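ok so a few people asked about the entry table situation. thread. typing fast bc I have to be out the door by 3

background: we moved in September and ever since then every single thing that enters this apartment lands on one flat surface by the door. mail, keys, chargers, the dead chargers, screws from furniture that is already built??

I have been the screws person my whole life. there is a jar. I'm not proud of the jar

anyway rule I'm trying: one bowl. that's it. if it doesn't fit in the bowl it has to live somewhere else

tried a tray first (the Elter one, the long gray one everybody has). hated it. a tray is just a smaller table. stuff slides around and then you put a second layer on the first layer

also tried a basket. things went to the bottom and stayed there. found a gift card from the old place with 49 dollars on it so I guess the basket paid for itself

so. wood bowl. light blond wood, low sides, pretty wide inside. you can see the bottom of it which is the whole point for me. grain goes around in circles in there, really nice to look at when it's empty 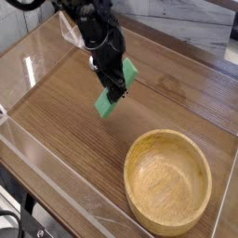
THINGS THAT GO IN THE BOWL

keys. obviously

the one card I use. not the wallet, the wallet is enormous, it goes in my bag

lip stuff, max one

whatever's in my pockets BUT it gets dumped out before bed. this is the part I keep failing at. got to almost a week once

things that do not go in the bowl: mail. mail is not allowed. mail has a folder from Dramard now and the folder hangs on the inside of the closet door and I have opened it twice

receipts also no. straight in the recycling unless it's for a return

somebody said get a lid. no!! a lid means I stop seeing it and then its a jar again

ok the size question bc I got that one a lot. don't go deep. deep = basket problem. you want shallow and a thick edge so you can grab it with one hand while holding groceries

and light wood on a darker brown wood looks good imo, I was worried it'd look mismatched. the yellowish tone against the warmer brown is kind of the best part. my other half wanted them to match exactly, I won

the mint green: yes I know, I have a mint green problem. started with the kitchen stuff and it has spread. anything flat and green with rounded corners and I'm just gone. next to pale wood it's so good though. come on

care stuff: wipe with a damp cloth, dry it right away, little bit of oil when it starts looking thirsty. I use the Kasow one, smells like nothing, which I like. dont soak it. do NOT put it in the dishwasher, I lost a salad bowl that way and I still think about it

saw a guy on here with 700 likes saying you need a whole "landing zone system" with labeled hooks and a bench. sir I have like two feet of wall

one bowl. start there. if it's overflowing after a week then your problem is the stuff, go through the stuff

next up is the drawer under the oven. there's a pan in there from Mac Carthaigh I've never used and some kind of grate?? no idea what it belongs to. if you know ovens pls reply

ok leaving now. keys were in the bowl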